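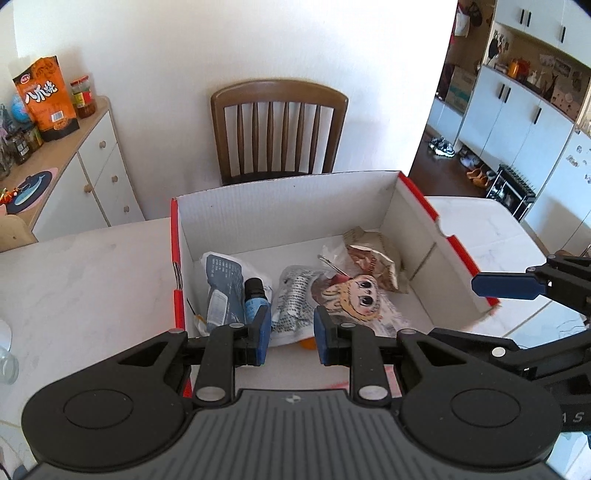
*Open box on the table, red outside and plain off-white inside.*

# Plonero: The Complete Series (Collector's Box)

Plonero ran for two seasons of hour-long animated episodes, 17 in all. This set has every one of them in broadcast order, plus the unaired pilot reel.

The story follows Vallejo, a retired cape who runs a ferry between the mainland and the island city of Plonero. When the city's last working hero goes missing, the harbor board asks Vallejo to put the suit back on. Most of season one is about whether he will. Season two picks up after the flood and is told largely from his daughter's side.

The series was adapted from the Munitz comics, and the set includes a reprint of the first issue at its original size.

## What you get

- All 17 episodes on Blu-ray, English audio, with English and Spanish subtitles
- Pilot reel, black and white, with temporary voices
- 80-page art book, softcover
- Reprint of Munitz issue 1
- Fold-out map of the island

The art book covers character sheets, harbor backgrounds and color keys for the flood episodes. It has spoilers for season two from page 25 on.

## Picture and sound

Episodes are presented in widescreen. Season one was remastered for this release and the banding in the night scenes is mostly gone. Season two uses the broadcast masters. Audio is 5.1 on everything except the pilot reel, which is mono.

Commentary tracks are on the first and last episode of each season.

## Edition and shipping

Released by Baledby Home Video. The run is 400 copies and they are not numbered. A standard edition without the book, map and comic is planned for February.

Orders placed before noon on Friday ship the same day. We send each set inside a second carton with corner padding. If yours arrives crushed, keep both cartons and write to us within 25 days.

Discs are region free. Not rated; contains animated violence, some of it strong, and is not meant for young children.

**Limit two per customer. No gift wrap on this item.**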